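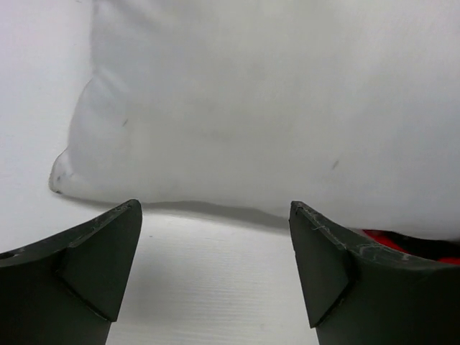 Notebook, No. 71

I spent most of last August rewriting the bench rules for our two-arm cell, and I said I'd post them once they had been used for a while. They have been, so I'm putting the main parts up. The old rules ran to 4 pages and came from a parts-handling line at Drarley, where I worked before. They were written for hard objects. We handle cloth now: pillows, pillowcases, sweaters, blankets.

The first rule is about the fingers. Check both edges and both tips before every session, with a cotton glove on. Run the glove along the edge and pull it back. If it catches, the finger comes off and gets dressed or replaced. Scuffs that you can see but can't feel are allowed. Fibers and dust get wiped off with a dry cloth. We used to skip this on short days and I no longer let anyone skip it.

The second rule is about starting position. Both arms begin open and above the work, and the operator says "clear" out loud before either one comes down. If two people are at the cell, both say it. The Plolasier checklist has a box for this, but a box can be ticked afterward, so we say it.

Cables get their own line. Tie them to the upper links, leave enough loop for the elbow to go through its full travel, and then move each arm by hand to the far corners with the power off. A loop that looks fine at rest can end up across the work.
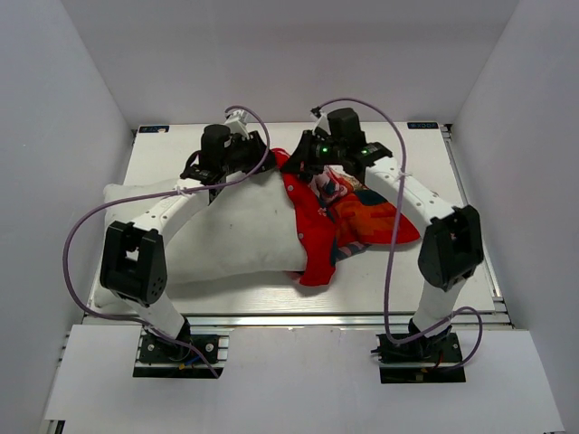
The third rule covers how many items go on the platform. Our limit is 2. I wanted one at first, but putting a pillow into a case is a job we do all the time, and you can't do it with one item. Anything waiting its turn stays outside the enclosure, in the bin on the cart. The shelf in front doesn't count as storage.

The fourth rule is on closing force. Start at the lowest setting that holds the cloth and write the setting on the log sheet. If the item slips, stop, open, and raise it one step. Don't raise it while the arm is moving. I've seen people do that to save a reset. 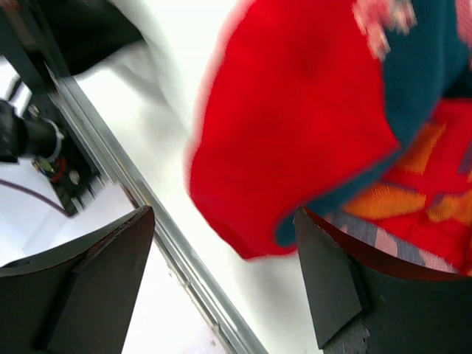
Knits need more care than woven cloth, and they have a separate section in the new rules. A loop of yarn can hook on a fingertip and pull a whole row before anyone sees it. Take hold at a fold and stay off the trim where you can. A red sweater with teal trim and an orange pattern has several places where one color of yarn meets another, and I'd want those checked on the back for long floats before the fingers go near them. The log sheet has a column for it. If there are floats, turn the piece over or pick a different fold.

The rest is housekeeping. Stop buttons get tested at the start of the day and again after lunch. Speed stays at the slow setting for any item that's new to the cell. A finger change means a new line in the log, with the part number, even when it's the same type going back on. Fahmy fingers and Lirnatia fingers are kept in separate drawers, and we don't mix them on one gripper.

The log is at entry 842 now. The section I'm still unhappy with is the one on cleaning the platform. It says "as needed," and people read that differently. I'm going to change it to once per session and see if that holds.

Filed under: Bench Notes, Safe Practice, Two-Arm Work

Contact | Copyright 2022, all rights reserved | Back to top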